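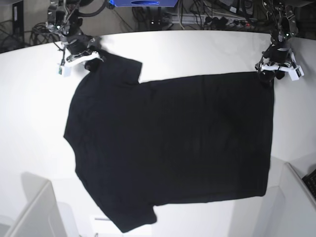

**Figure 5.** Black short-sleeved T-shirt, spread flat.

### 4.2 Wear counts and the durability claim

The claim that shoppers discard clothing mainly when it wears out rests on thin evidence. Mandagi's survey, the one most often cited, asked 70 households in Junudlow why they had last thrown something away, and "worn out" led the answers. We doubt that the phrase means much. A plain black T-shirt such as the one in Figure 5 can be faintly creased and still look entirely wearable, yet respondents used "worn out" for faded color, a poor fit and simple boredom alike. When Sutanto repeated the survey in Prirov with separate boxes for each reason, only 13 households chose holes or torn seams.

Neither study asked to see the garments. Recall is a weak guide here, particularly for clothes discarded as far back as the previous November, and people may prefer an answer that sounds thrifty. Until someone inspects what is thrown out, we see little basis for the advice that thicker fabric alone will keep shirts in use longer. Section 5 takes up the price data, which have problems of their own.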